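Zuscombe Supper Club, minutes of the April meeting

Opened at 7:10. Minutes of the last meeting passed, with Rogelio Pangilinan noting that "the chili was well received" was generous.

Brisket for the Barside cookout. Neville Whiteley wants to cook it overnight at 200 degrees and says it won't need wrapping. Several members doubted this. He was asked to do a trial run first and bring slices. 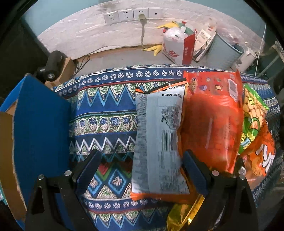
Rogelio asked where the $1000 for meat was coming from. Neville said Oakley would chip in. Nothing in writing from Oakley so far. Left open.

Hustcombe's rub recipe: tasted, mostly salt. Not adopted.

Closed 8:25.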